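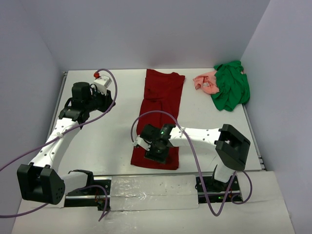 Dark red folded in the middle, salmon pink and bright green bunched in the back corner.

First real rag rug: will dark red, salmon and green work together, and how do I stop running out of weft?

warpedinthehallway

Hi everyone! I have been making placemats on a secondhand Karppinen floor loom since the spring and I have finally worked up the nerve to do a proper hall runner. I'm SO excited about this. The finished length needs to be 81 inches, which gets me from the front door to the bottom of the stairs with a little floor showing at each end. It'll be 25 inches wide in the reed, and I've wound a warp of 300 ends in a plain oatmeal cotton from Trillden.

For the weft I'm using old clothes and bits of sheet, all cut into strips and rolled into balls. My color idea is mostly dark red, with salmon pink and a bright green as the accents. The red is what I have the most of. My sister says the green will make it look like a Christmas decoration all year long. I love the green and would like to keep it!

So I have three questions, sorry, I know it's a lot for one post:

Will those colors look good next to each other, or should I give up on the green?

So far I have 200 yards of strips. Is that enough? I'd guess it isn't, but I don't know how to work it out.

Some of my fabrics are a lot thicker than others. Does that matter if they all get beaten down anyway?

I'm weaving plain weave with a rag header at each end. I was going to knot the fringe but I could be talked into a hem. Thank you!

beatitdown

Oh, you are going to have such a good time with this. Hall runners are my favorite thing to weave, because you walk on them ten times a day and get to be pleased with yourself every single time.

Keep the green! What makes red and green look like December is using them in equal amounts, in fat even stripes, with white in between. Let the dark red take over most of the rug, give the salmon a decent supporting role, and bring in the green as thin lines, two or four picks at a time. Salmon is a lovely go-between because it's warm like the red but so much lighter. Your oatmeal warp will also calm everything down a bit. It peeks through all over a rag rug and softens whatever you put in.

If you're nervous, wrap some strips around a piece of cardboard in the order you mean to weave them, prop it up at the end of the hall and look at it from the door. Do it in the evening too, with the lamp on. Dark reds can go nearly brown under a yellow bulb, and that might change how much salmon you want. I wrapped nine cards for my last runner and the one I chose was the one I'd made by accident out of leftovers.

Now the yardage. Weave a sample on your own warp, with your own beat, before you trust anyone's formula (including mine). But for a rough number:

Picks per inch, times width in inches, times length in inches, divided by 36.

Suppose you get five picks to the inch. Your width will draw in, so call it 24 inches. Five times 24 times 81, divided by 36, comes to 270, and I'd happily go with a bit over that. So you're short, and you'll be glad of extra for the hems or headers as well. Remember too that the strips don't travel in a perfectly straight line. You should be laying them in at an angle or in little hills so the edges don't pull in, and that eats fabric.

Don't start until you have it all cut. I know how tempting it is! I ran out of a gorgeous rusty red two thirds of the way along once, and the replacement was close enough to fool me in the ball and nowhere near close enough on the floor.

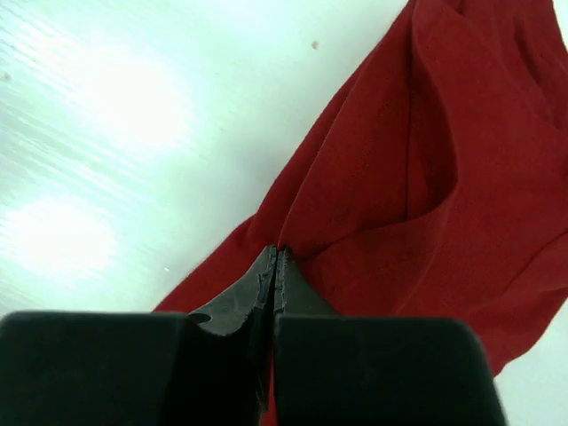

Thickness matters more than people expect, and beating won't even it out. A heavy strip makes a ridge, a flimsy one makes a dip, and on a runner you feel both through your socks. The fix is easy: cut the heavy fabric narrower and the light fabric wider until they squash down to the same size. To compare them I pinch up a fold from each piece, like the crumpled red cloth in the photo, and feel how much there is between my fingertips. Then I cut a short test strip, twist it once and lay it next to a strip from my main color. If it's fatter, I trim it. Old sheets usually want to be quite wide, sweatshirt fabric wants to be really skinny, and T-shirts are somewhere in the middle and curl up on their own, which saves you folding anything.

One more thing on knits versus wovens. Don't stretch the knits as you lay them in. They'll spring back when the rug comes off the loom and you'll get a waist in it. Lay them in relaxed and let the beater do the work.

And hem it! Fringe in a hallway catches in the door and in the vacuum. Weave a couple of inches in doubled warp yarn at each end, turn it under twice and stitch it down by hand. It takes one evening and it looks so crisp.

selvedgewise

Agree about the hem. Disagree a little on color, I'd do the green in random short bits and skip the lines altogether. Join short lengths of green into the red balls as you go and let them land wherever they land. It's called hit and miss for a reason and it hides every mistake you make with your edges.

Also wash everything BEFORE you cut it. Dark red especially. Wash it with a scrap of white cotton and see if the scrap comes out pink. Repeat until it doesn't. If it never stops, use it for something that won't be washed.

pickandpick

I can't help on the yardage as I always just cut until the basket is full, but I wanted to say that the Gomstead weavers' group had a whole table of runners at their open day in September and the best one was red and green. It was woven in what they called the Prukusska style, with the stripes getting narrower toward the middle and then widening out again. It made the rug look longer than it was. That might be fun in a hall.

For edges, get a temple if you don't have one. It's the stretcher bar with the little teeth. I fought with my edges for two years before I bought mine. Move it along every couple of inches. Watch the teeth.

Joining strips: I taper both ends with scissors and overlap them in the shed for a hand's width. No sewing, no lumps. Some people cut slits and loop one strip through the other, which is quick but leaves a knobble. You wouldn't want knobbles in a hallway with bare feet.

warpedinthehallway

Thank you all so much, this is brilliant! I wove a sample over the weekend and got slightly under five picks to the inch, so my sums came to 265 yards. I've been through the cupboard again and there's an old pink pillowcase and a duvet cover that will more than cover the gap, so the salmon is getting a bigger part than I'd planned.

I tried the cards by the front door and the green lines won. I did one with the narrowing stripes too and it's gorgeous, so I'm going to combine them: narrowing salmon stripes on the red, with two picks of green on either side of each.

I'm hemming it. Temple ordered. The red is in the wash for the second time with its white scrap, and the first scrap came out very pink, so thank you selvedgewise, you have saved my hall floor!

beatitdown

Yay! Post it when it's off the loom. And measure it under tension and again after it's had a night to relax, because it will shrink up more than you think. Weave a few inches past your 81 to be safe.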